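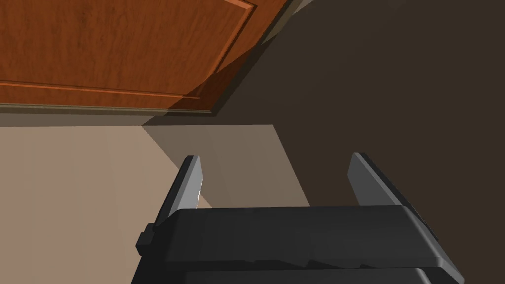 Search the magazine
Enter keyword

By Azlan Hutapea
October

The cupboard door at Grikadgate has been approached by a robot several thousand times and it hasn't a scratch on it. It lives inside a computer, on the second floor of an old shirt factory, and it is looked after by Kartini Harahap with the sort of attention other people give to a vintage car.

Her job is to set up the simulated cell that goes with every machine the firm ships. Before a real arm at a real customer's site is allowed near a real handle, its double has to get through the same work on screen. The view she spends most of her day with is the one from behind the gripper: a slab of dark grey palm, two flat fingers standing open, and past them some wood grain and a great deal of shadow.

"I've asked for a chair with a better view," she says. "They gave me a chair."

The shadow matters more than I'd have guessed. When I visited, the whole right side of the picture was sunk in brown gloom, with the left finger against the pale part and the right one against the dark. Harahap likes it like that. The first version of the cell was lit like a dentist's, and the control software did beautifully in it, then went to the customer in Promarside and sulked every afternoon once the sun had gone behind the car park. Now she drags the lamp about and runs the whole lot again.

A set-up starts with the fingers. They have to be the right length, the right angle and the right distance apart, and they have to agree with the pair bolted to the arm downstairs, which is where the arguments come from. Sutrisno Yeoh looks after the real one. He changes its finger pads, tightens what has worked loose, and is supposed to write down anything he alters in a shared log called Wuisan, after a supplier they no longer use.

In the spring he fitted thicker pads and didn't. They were 2 millimetres thicker. For most of a fortnight the simulated gripper closed perfectly on handles that the real one was bumping into, and Harahap took her own model to pieces looking for the fault. She found it by going downstairs with a pair of callipers.

"I'd have mentioned it," says Yeoh, "if she'd asked."

There is now a checklist taped to the arm's stand. It has 40 lines and the one about pads is in capitals.

Looking after the software side is duller, or so I was told by everyone who does it. Each evening a batch of 300 approaches is set going, with the door swung to a different angle and the light moved. In the morning somebody goes through the failures with a coffee. A few are proper failures. Others are the physics having a funny turn: a finger sinks politely through a plank, or the door leaves its hinges and heads for the ceiling. Ikhsan Harahap (brother, also employed here, please don't ask them about it) keeps the best of these in a folder and shows them to visitors before the kettle has boiled.

Repairs, if that's the word for them, are mostly to edges. The computer keeps a simplified outline of each solid part, and if the outline and the visible shape drift apart the fingers start touching things that aren't there. Harahap switches the outlines on, nudges a corner, switches them off, closes the gripper on nothing, opens it again. I watched this for two hours. It was oddly restful, and I couldn't have told you at the end what had changed.

The next job is a row of kitchen units for a care home in Voritstead, with soft-close hinges, which she regards as a personal insult. A hinge that slows down by itself has to be modelled, and the makers' figures don't match the one Yeoh has screwed to a board by the window. He has offered to measure it again. She has offered to watch him write it down.

Contact the editors | Copyright Grikadgate Quarterly, all rights reserved | Back to top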